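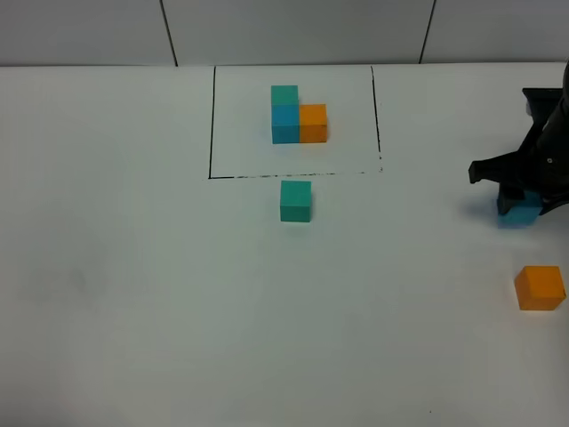 Blue, teal and orange blocks on a white table.

Urndale toy library: the box count

Every September the Urndale toy library shuts for an afternoon and checks what it still owns. The catalogue says 331 boxes. We found most of them, plus a casserole dish that has apparently been on loan to us for years and which Hazel Escobedo would like somebody to claim before she starts using it.

The jigsaws did badly. The Kinsella farmyard, sold as 144 pieces, has come home with a good many fewer, and one of those is from a different farmyard. It stays on the shelf with a label saying "challenging". The marble run is complete, to general suspicion.

Loans for the year came to 3,965, our highest yet, helped by a wet spring and by one family in Allitz Road who borrow the drum kit, return it, and are begged by their neighbours to try the puppets next time.

A few changes from now on. You may take out 3 boxes per child instead of two. Late fines are scrapped, as we were spending more on the receipt book than we took. Anything with batteries must come back with the batteries in it, and we do check.

We are also after a new home for the ride-on tractor, which no longer fits through the cupboard door. It went in all right. If you have a shed and a forgiving nature, ask at the desk. Doors open again at 9.30, side entrance, mind the step.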